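Ticket 2907 — Pinza izquierda: pérdida de señal de apertura durante la toma
Estado: abierto, en observación
Abierto por: Edeltraud Ostermann
Asignado a: Santosh Shakya
Equipo: par de pinzas manuales Anance, puesto 9
Prioridad: alta desde la segunda entrada

### Síntoma

La pinza izquierda deja de enviar el valor de apertura en mitad de una toma. El software de registro no avisa. El archivo se guarda completo, pero el canal de apertura se queda clavado en el último valor recibido hasta que se desconecta y se vuelve a conectar el cable. La pinza derecha no presenta el problema.

En la interfaz el indicador sigue en verde porque solo comprueba que el dispositivo esté enumerado en el USB.

### Cómo se detectó

Reinhold Janssen estaba revisando tomas de la tarea del cuenco y la cesta y vio que en varias la mano izquierda soltaba el objeto en el vídeo y la gráfica seguía marcando pinza cerrada. Pasó el script de coherencia por todo el lote: de 221 tomas, 91 tienen el canal izquierdo congelado en algún tramo. Las tomas afectadas están marcadas con `canal_izq_congelado` y fuera del conjunto de entrenamiento. No borrar.

### Registro

**08:40 — Ostermann**
Reproducido a la segunda toma. Pinza izquierda congelada al llevar el brazo hacia el fondo de la mesa. Desconectar y conectar lo arregla. Adjunto el log.

```
[grip_L] apertura=0.412 seq=18833
[grip_L] apertura=0.412 seq=18833
[grip_L] apertura=0.412 seq=18833
[grip_R] apertura=0.077 seq=18861
```

El número de secuencia de la izquierda no avanza. El de la derecha sí.

**09:15 — Shakya**
Si `seq` no avanza, el paquete que leemos es viejo. El driver devuelve el último búfer válido cuando la lectura agota el tiempo de espera. Eso explica que no haya error, pero no por qué se agota el tiempo. ¿Habéis cambiado de puerto?

**09:22 — Ostermann**
Sí. Izquierda en el puerto que usaba la derecha y al revés. Sigue fallando la izquierda.

**09:50 — Shakya**
Descartado el puerto. Probad con el cable de la derecha en la izquierda.

**10:35 — Ostermann**
Cables intercambiados. Veinte minutos de movimientos sin carga, falla la derecha. La izquierda no falla. Vuelvo a intercambiarlos y falla otra vez la izquierda. El fallo va con el cable.

**10:41 — Lammers**
Subo la prioridad. Hasta que haya cable nuevo no se graba en el puesto 9. Esto afecta también a la parada: la pausa de emergencia de la teleoperación se dispara abriendo las dos pinzas a la vez, y con el canal congelado la izquierda nunca «abre». Grabando a mano no pasa nada. Con las mismas pinzas mandando sobre el brazo, la parada no salta.

**10:58 — Janssen**
Confirmo lo de la parada. Lo he probado con el brazo sin potencia, en simulación: con `seq` congelado, abrir las dos pinzas no genera la pausa. La seta roja es un circuito aparte y funciona.

**11:05 — Lammers**
Entonces, teleoperación con pinzas Anance suspendida en todos los puestos hasta que el driver trate la lectura caducada como fallo. Cartel puesto en la puerta. Santosh, abre un ticket hijo para el driver, por favor.

**11:30 — Shakya**
Hecho. El cambio es pequeño: si `seq` se repite durante más de cinco lecturas, el canal pasa a inválido, la toma se corta y en teleoperación se entra en pausa. Lo dejo en la rama `lectura-caducada`.

**12:10 — Wiegand**
He abierto el conector del cable en el taller. La malla está bien. El hilo de datos tiene la soldadura agrietada justo a la salida de la funda y hace contacto o no según hacia dónde se tire. Encaja con que falle al estirar el brazo: el cable baja recto desde la pinza hasta el suelo y todo el peso cuelga del conector. El alivio de tracción que trae es un trozo de termorretráctil y poco más.

**12:25 — Ostermann**
¿Miramos también el de la derecha?

**12:50 — Wiegand**
Mirado. Sin grietas, aunque la funda ya tiene marca de doblez. Yo cambiaría los dos.

**14:20 — Wiegand**
Montados dos cables Clullard con conector acodado, cortados a la misma longitud que los anteriores. He dado más holgura en el extremo de la pinza y he puesto brida en la muñequera de los dos lados — sin apretar, que el cable tiene que poder girar.

### Tarea de referencia para la prueba

Se repite siempre la misma, para poder comparar con el lote de Janssen: cesta de tela al fondo de la mesa, cuenco delante, una pinza en cada mano. La izquierda trabaja en el borde de la cesta, que es la zona donde más se estira el cable. Empezar con las dos pinzas apoyadas y esperar el pitido antes de moverlas.

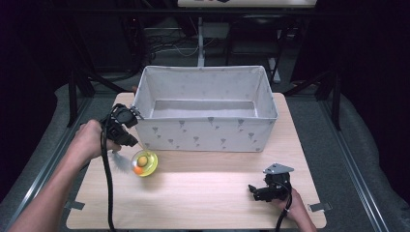 *Puesto de trabajo con la tarea de referencia: pinza izquierda junto al borde de la cesta, cuenco de vidrio con el huevo delante.*

### Pruebas después del cambio

**15:05 — Ostermann**
Tanda corta con los cables nuevos y el driver antiguo. Ningún congelado. He forzado el gesto que fallaba, brazo izquierdo al fondo y giro de muñeca hacia fuera, y `seq` avanza siempre.

**15:40 — Shakya**
Instalado el driver de la rama. He desenchufado el cable izquierdo a propósito en mitad de una toma: canal inválido, toma cortada, aviso en pantalla. En simulación entra en pausa. Falta probarlo con el brazo real a velocidad reducida.

**16:10 — Janssen**
El script de coherencia ahora corre al cerrar cada toma y no al final del lote. Tarda casi nada. Si encuentra un tramo con `seq` repetido, la toma va a `revisar/`.

**16:30 — Lammers**
De acuerdo en reanudar la grabación a mano en el puesto 9. La teleoperación sigue suspendida hasta la prueba con brazo real, y quiero estar delante cuando se haga.

### Pendiente

- [ ] Prueba de parada con brazo real, velocidad reducida, seta roja en mano de una segunda persona (Lammers, Shakya)
- [ ] Cambiar los cables de los demás puestos (Wiegand)
- [ ] Escribir a Danel, que nos vendió las pinzas, con las fotos de la soldadura y preguntar si hay revisión del conector (Ostermann)
- [ ] Corregir el indicador verde para que dependa de `seq` y no de la enumeración USB (Shakya)
- [x] Marcar y apartar las tomas afectadas (Janssen)
- [x] Cables nuevos en el puesto 9 (Wiegand)

**17:05 — Wiegand**
Solo me queda cable Clullard para un puesto más. Pedido el resto. El cable averiado está en el cajón del taller con etiqueta roja, que no vuelva a circular.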